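FOR IMMEDIATE RELEASE
2018-04-12

Fidlow Introduces a Coffee Set With Almost Nothing in It

Andine collection asks people to make do with a mug, a glass of beans and a spoon

Fidlow, the housewares company that once sold a bread box with its own instruction booklet, today announced Andine, a small tabletop collection for people who make coffee at home and would like their counter back. The set is made up of a red mug, a double-walled glass for the beans, a clear round piece of glass to go with it, and a teaspoon. There is no app. The company looked into one and got tired.

Andine grew out of a survey in which Fidlow asked 111 customers to list what they kept next to the coffee maker. The answers included mail, a dead phone, a second coffee maker and, in 2 cases, a fish tank. More than 40 owned a special scoop they could not find that morning.

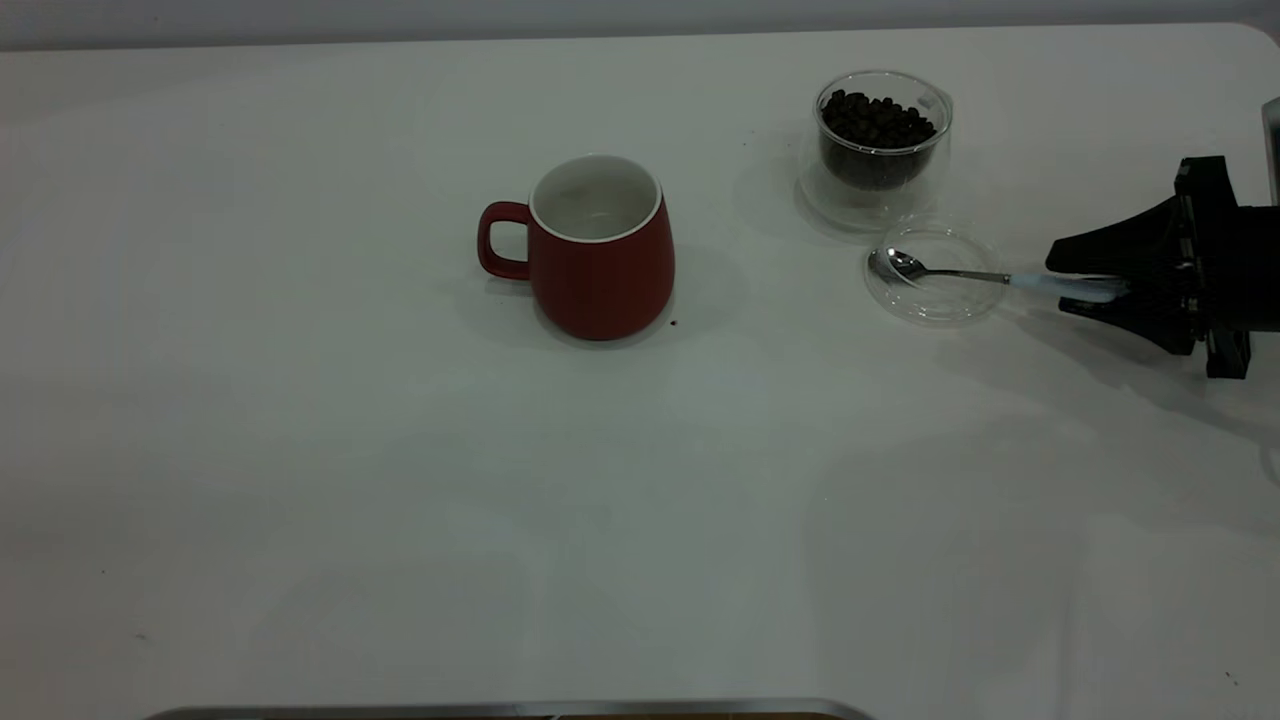

The mug is ceramic, red on the outside and white on the inside, a pairing chosen after a long spring of looking at gray ones. Its handle is big enough for an ordinary hand. The shape came from Bachmann, the design studio behind Fidlow's Kustier line of mixing bowls, and it gets wider toward the bottom before coming back in at the base. Bachmann calls this "settled." Fidlow's sales team calls it "the round one," and that is how it will appear on the order form.

Beans go in the glass, where they can be seen. Fidlow is aware that coffee keeps longest in a sealed container in a dark cupboard, and suggests that anyone with a large bag leave most of it there. The glass is meant for the beans you will use this week. When you can see the bottom, buy more coffee.

The spoon is a teaspoon. Early samples had a longer handle and a hook for hanging, and testers kept putting them in the drawer with the other spoons. The hook was dropped. 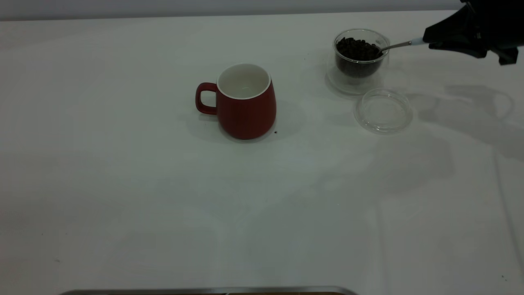

Will Fidlow sell the pieces one at a time?

The mug and the bean glass will be sold separately as well as in the set. The spoon comes only with the set, as most homes are believed to have one.

Andine will reach stores in September, in red only. A second color is under discussion and has been for 2 years. Wash the glass by hand. The mug can go in the dishwasher, top rack or bottom.

Stores that carried Kustier will receive order forms by mail. Please note that the Andine display stand holds one set and no brochures, so brochures should go somewhere else, ideally well away from the coffee.

About Fidlow

Fidlow makes things for kitchens and tables. It has discontinued the bread box. Booklets are still available on request.

Press contact: Fidlow Press Office. Samples are limited and must be returned, including the spoon.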